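Every automation vendor I have dealt with sells the machine as if it arrives finished. You bolt it down, teach it a few points, and it runs. Then you own it for a year and find out what the quote left out, and most of what it left out has to do with fingers.

I look after one cell at Clemeck. It has a single arm, a two-finger gripper and a table, and it packs mixed small goods for a gift company called Hatow. The Xavier software that runs it was trained on people doing the same kind of picking with hand-held grippers, and I'll admit that part is clever. What I don't buy is the line that came along with it, that a learned cell needs less upkeep than a programmed one. The sales deck had a slide saying so. I asked for the maintenance log behind that slide and was told it would follow. That was in November.
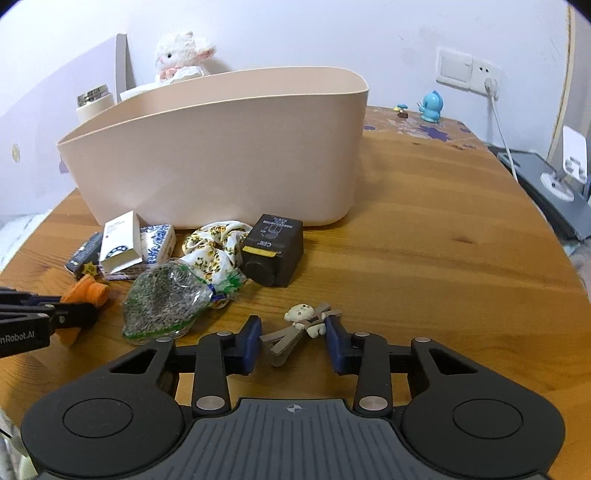

Finger wear is the thing I would put first on any setup sheet, ahead of calibration and well ahead of software updates. A fingertip that has lost its edge will still pick up a box all day long. Give it something like the little bear keychain between those dark blue fingers, with flat metal hanging off one end of a small figure, and you learn what shape your tips are in. The metal wants to swing and the bear wants to roll. A bag of seeds or dried tea with a knotted neck is another good one, and so is a crumpled cloth. If your acceptance test is a row of neat cartons, you have tested the cartons.

Ours was a row of neat cartons. We ran 1,000 picks before we signed, and everybody was pleased. In the first real week we had 79 drops on one shift, nearly all of them soft goods and things on rings. The installer's first answer was to collect more data and train again. Jyoti Bajpai, who had the cell before me, took the fingers off instead and laid a straightedge across them. One was bent and both pads were glazed. She fitted new ones and the drops fell to 9 the next shift, with the same software as before.

I am not saying training doesn't matter. I am saying it is a very expensive way to fix a bent finger, and a poor one, because you end up with a model that has learned to work around a part you are going to replace anyway. Then you replace it and the trouble starts over.

Sirkka Niskanen at Fluven disagrees with me on this. She thinks a good policy ought to put up with some wear, and that swapping tips on a schedule is old thinking left over from the days of hard-coded paths. Maybe so. She also has a larger parts budget than I do and a technician on nights. I would like to see her cell after a month with neither.

My own routine is dull. Fingers off every 3 weeks, pads cleaned, linkage checked for play at every rivet, and a short run with the worst objects we stock before anything goes back to work. It takes most of a morning, and the morning never appears in the figures when someone upstairs works out what the cell saves us. I have asked for it to be put in. I'm still asking, and until it's there I would treat any payback number you are shown with a good deal of doubt, including ours.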